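How to Clear a Cluttered Table Without Losing Your Afternoon

Posted Nov 16, 2022 by Oliwia Nowakowski

If you share a table with other people, you already know how it goes. Somebody sets down a cloth, somebody else sets their groceries on top of the cloth, a charger gets plugged in and forgotten, and by the end of the week you can't find enough bare wood to put a cup of coffee on. I have been sorting out tables like this for a good many years now, first at home with my sister Laskowska-style (our grandmother was a Laskowska, and she cleared a table like she was dealing cards), and later in the shared rooms at Drimar, where I look after the supplies. What follows is the way I do it, and it works on a kitchen table, a craft table or a work table just as well.

What you'll need

A bowl or shallow tray for food
A bag or basket for fabric
A couple of twist ties or a strip of hook-and-loop tape for cords
One damp cloth and one dry one
An empty cardboard box for everything you can't make up your mind about

Set all of it on a chair or on the floor next to the table before you touch anything. I used to skip this, and I would end up wandering off to look for a bag with a tomato in one hand, and then I'd see something else that needed doing, and you can guess the rest.

Step 1: Take the food off first

Food is usually sitting on top or tucked into the folds of something, so start there. Pick up round things like tomatoes and apples before you pull on any cloth, or they will roll, and a tomato that rolls off a table is a second job. Then gather the greens. Leafy pieces like to hide under the edges of fabric, so lift each corner gently and have a look. Anything with a long stalk goes in last, across the top of the bowl, where it won't bend.

If the greens are tired but not slimy, stand the stalks in a glass of cold water while you do the rest. They perk up nicely more often than you'd think, and if they don't, there's always soup.

Step 2: Separate the fabrics

Now for the cloths. Lift them one at a time, beginning with whichever is on top, and hold each one over the table for a second with both hands so that crumbs fall back where you're going to wipe anyway. Give it a little shake, check it for stains, and decide: wash or fold. Light colors and bright colors go in different piles if you're washing. I learned that with a pink tablecloth from Rakia, the little linen shop I used to walk past every October when they had their sale, and I had a set of very pink dish towels for years afterward. (They still dried dishes perfectly well!)

Fold the clean ones in thirds and then in half. It makes a flat bundle that sits happily in a drawer.

Step 3: Deal with the cords

Leave cords until the top is mostly bare, so you can see where they run. Unplug at the wall, follow the cord back to its other end with your fingers, and coil it loosely around your open hand. Don't wind it tight. Fasten it with a tie and put it away, or, if it has to stay, run it along the back edge of the table. A loop hanging off the front is the thing that catches on your sleeve or your chair.

Step 4: Wipe, and wipe with the grain

A light wood top wants a well-wrung cloth, damp and no more than that. Go along the grain from one end to the other, then follow with the dry cloth right away. If you find a sticky patch, lay the damp cloth on it for 5 minutes and try again before you reach for anything stronger. My friend Adum swears by a drop of dish soap, and I have to admit it does the job.

Step 5: Look down

Before you call it done, check the floor by the table legs. Sticky notes in particular love to end up there, and they're easy to miss until they turn up on the bottom of your shoe. Read the note before you toss it - I once threw away a phone number that took me 93 days to get hold of again.

The undecided box can go under the table overnight. Go through it in the morning, with coffee, on your lovely clear table. 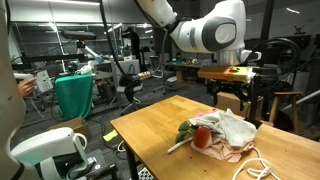
Start with the red fruit and the greens, then lift the gray cloth, then the pink.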